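Section 4: Setting Up Your Otov Kitchen Scale

Read this section before you weigh anything you care about. The Otov is a good scale with strong opinions, and most of the calls we get at Ferholm come from people who skipped step 3.

Before you start

The scale needs a level counter, two AAA batteries (supplied, under the foam) and a few minutes of patience (not supplied). If the foam tray seems empty, lift the flap. The batteries are there.

4.1 First power-up

1. Turn the scale over and slide the battery door toward the arrow. It will feel as if it is about to snap. Keep going.

2. Fit both batteries, flat ends to the springs. Close the door until it clicks. If it doesn't click, it isn't closed, and the scale will switch itself off halfway through your flour.

3. Set the scale on its feet, press ON and take your hands away. The display shows four dashes, then 0. Leaning on the counter at this stage teaches the scale that your elbow weighs nothing.

4. Hold UNIT to choose grams or ounces. The scale remembers your choice until you change the batteries, when it goes back to grams and waits for you to notice.

4.2 Using the tare button

Tare subtracts the weight of whatever is on the plate, so you only see what you add next. A light bowl leaves you more room under the maximum load.
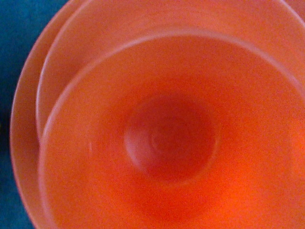 5. Put the bowl on the plate and wait for the number to stop moving.

6. Press TARE once. Pressing it twice opens the memory menu, which has a single item in it: Exit.

7. Add your ingredient. Press TARE again before the next one. You can do this 12 times in a row, after which the display reads FULL whether the bowl is or not.

8. When you lift the bowl off, the display shows a negative number. A bowl that weighs 276 grams gives you -276, plus whatever you put in it. The scale is fine.

Note: Small amounts added slowly may not register. For yeast, salt and anything else that comes in pinches, tip it in all at once or use a spoon like everybody's grandmother did.

4.3 Choosing a surface

The feet want something flat that doesn't give. Stone, tile and solid wood counters all work well. Folded dish towels do not, however many times they are folded.

If you must use a mat, pick a thin, firm one and check the reading with something of known weight, such as an unopened packet of sugar. Anything squashy lets the feet sink unevenly, and the reading drifts.

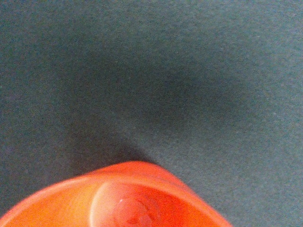 Drift usually shows up as a number that creeps up by a gram or two while you stand there doing nothing. Move the scale to a harder spot, switch it off, count to 24 and start again from step 3.

CAUTION: Do not set up the scale next to a running microwave, on top of a refrigerator or on a stove. We would love to leave out the last one.

4.4 Automatic shut-off

The scale turns off after three minutes without a change in weight. This is shorter than most phone calls. To turn the timer off, hold ON and TARE together until the display reads LONG. Write down your totals anyway.

If the display reads E2, there is too much on the plate. If it reads E5, the batteries are low. For E26, call Ferholm and ask for Olga Ibarra, who would very much like to know how you got it.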